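Collimating a Porro Prism Binocular at Home

These steps apply to the older Bostetti and Cassim bodies with tilt screws under the leatherette. Roof prism models need a bench.

Pick a target at least 92 meters away. A chimney edge or roofline works well. 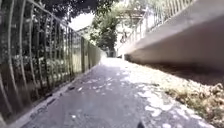

Footpath between the fence and the wall

1. Mount the binocular on a tripod and set the diopter to zero.
2. Focus on the target, then move your head back about 19 cm from the eyepieces.
3. Compare the two images. A vertical step between them means the prisms are out.

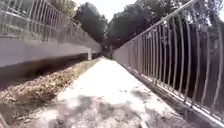
Patchy shade along the path

4. Lift the leatherette over each screw with a thin blade. Most bodies have four screws, two per side.
5. Turn one screw by an eighth of a turn and check again. Do not force it – the prism edge chips easily.

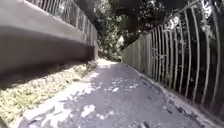 Correct the vertical error first. Horizontal error is better tolerated, but the images should never require the eyes to turn outward. If the step grows, return the screw to its starting position and try the one opposite. 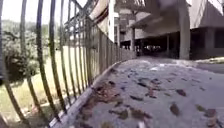
Once the images merge, repeat the check at the widest and narrowest hinge settings. Press the leatherette back with contact cement. Screw positions for the Cassim 914 were supplied by Rizwan Dewan.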